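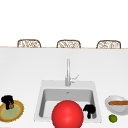 One customer in Hevham wrote to ask why the loop field has to be sized before the heat pump is chosen, when the installer quoted both on the same sheet. The quote lists them together, but the loop is designed from the heating load of the house, and the pump is matched to that load and to the loop.

Ridivbridge Ground Heat - Frequently Asked Questions

How deep are the boreholes?
Depth depends on the rock and the load. The standard Nover layout uses two vertical bores, each 79 meters deep. Wet, dense rock carries heat better than dry sand, so a sandy lot may need more bore length.

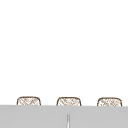

What fluid is in the loop?
Water mixed with food-grade propylene glycol. The mix is tested at startup and again at each service visit. Do not top up the loop with plain tap water - this lowers the freeze protection.

Can I keep my existing radiators?
Sometimes. The system supplies water at a lower temperature than a gas or oil boiler does. We check the output of each radiator at the lower temperature and list any that are too small.
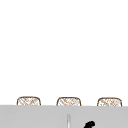 Radiators on that list can be replaced one at a time, but the pump will run at a higher supply temperature until the last one is done. Power use is higher during this period.

How much yard space is needed?
The drill rig needs a clear path to each bore. Once the trench is filled, the ground can be planted. Keep trees away from the header pipes.

Does the Brunet controller need an internet connection?
No. It stores 30 days of readings on its own. A connection is needed only for remote access and software updates.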